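Suche in diesem Repository Suchen Suchbegriff eingeben

Handgreifer Tuvetti - Einrichtung, Pflege und Instandsetzung der Finger

Datenblatt und Wartungshinweise zum Datensatz Sterkimine-Tisch
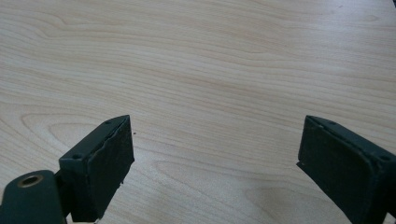
Vusumuzi Chauke merkte zur letzten Fassung an, der Abschnitt über den Belagwechsel setze zu spät ein: Wer erst bei abgelöster Ecke tausche, habe schon mehrere Aufnahmereihen mit verändertem Reibwert im Bestand. Die Grenze wurde daraufhin vorgezogen, siehe "Belag".

## Gegenstand

Das Dokument gilt für den handgeführten Zweifingergreifer Tuvetti in der Ausführung mit schwarzen Fingern und dunklem Belag auf den Innenflächen. Der Datensatz umfasst 1073 Sequenzen, davon 785 mit vollständigem Wartungseintrag. Die übrigen stammen aus der Zeit vor Einführung des Wartungsbuchs und tragen im Feld `belag_id` den Wert `unbekannt`.

Stand: 2. Dezember 2020

## Referenzstellung

Vor jeder Aufnahmereihe wird der Greifer ohne Objekt vollständig geöffnet und über die Tischplatte gehalten. Die Kamera am Werkzeug muss beide Fingerspitzen erfassen. Stehen die Spitzen im Bild deutlich ungleich hoch, ist zuerst die Kamerahalterung zu prüfen und danach das Gestänge.

1. Greifer öffnen bis Anschlag.
2. Referenzbild aufnehmen, Ablage unter `ref/`.
3. Langsam schließen, bis sich die Beläge berühren. Der Nullpunkt wird bei Kontakt gesetzt, nicht unter Druck.
4. Wieder öffnen und den Öffnungswert mit dem Eintrag der letzten Reihe vergleichen.

Bei Abweichung Schritt 3 einmal wiederholen. Bleibt sie bestehen, wird die Reihe nicht begonnen.

## Belag

Der Belag ist das Verschleißteil. Geprüft wird entlang der oberen Naht, an der Unterkante und an den Ecken. Eine unregelmäßige oder faltige Naht ist zulässig, solange der Belag in der Fläche fest anliegt. Ausgefranste Unterkanten werden mit der Schere gekürzt - nicht abreißen, der Kleber löst sich sonst mit.

Gewechselt wird in folgenden Fällen:

- eine Ecke lässt sich mit dem Fingernagel anheben
- der Belag verschiebt sich unter seitlichem Druck
- 72 Betriebsstunden seit dem letzten Wechsel sind erreicht

Immer beide Seiten zusammen wechseln. Kleberreste mit Isopropanol entfernen, zehn Minuten ablüften lassen, neuen Zuschnitt von der Spitze her auflegen und andrücken. Überstand erst nach dem Aushärten schneiden. Zuschnitte liefert Sunavix; die Schablone liegt unter `docs/schablone_belag.pdf`. Mit dem Material von Buthelezi gab es im Oktober Probleme an den Innenkanten, es wird nicht mehr verwendet. Betroffene Sequenzen sind mit `belag_charge = B` gekennzeichnet.

## Schrauben und Gestänge

Schrauben der Finger vor jeder Reihe auf festen Sitz prüfen. Schraubensicherung mittelfest, sparsam. Die Lagerstellen des Gestänges werden trocken gehalten; Öl wandert auf den Belag und macht ihn unbrauchbar. Spiel prüft man durch seitliches Bewegen der Fingerspitze bei festgehaltenem Gehäuse. Fühlbares Spiel im Lager: Buchse tauschen, danach Referenzstellung neu aufnehmen.

## Felder im Wartungsbuch

- `greifer_id` - Kennung des Werkzeugs
- `belag_id` - fortlaufend, je Paar
- `belag_charge` - Lieferant, S oder B
- `stunden` - Betriebsstunden seit Wechsel
- `nullpunkt` - Rohwert des Gebers bei Kontakt
- `bemerkung` - Freitext, deutsch

## Bekannte Einschränkungen

Spiegelungen auf der Tischplatte schwächen stellenweise die Maserung ab. Für Verfahren, die Merkmale der Oberfläche zur Lageschätzung nutzen, sollte dieser Bereich maskiert werden. Die dunklen Innenflächen der Finger zeigen wenig Zeichnung, der Belagzustand lässt sich daher aus den Sequenzen allein nur begrenzt beurteilen. Maßgeblich ist der Eintrag im Wartungsbuch.

Bei 10 Sequenzen wurde der Nullpunkt unter Druck gesetzt. Sie stehen in `ausschluss.txt` und werden vom Ladeskript übersprungen, sofern nicht `--alle` gesetzt ist.

## Änderungen

Korrekturen bitte als Eintrag im Issue-Tracker, mit `greifer_id` und `belag_id`. Meldungen ohne Kennung können nicht zugeordnet werden.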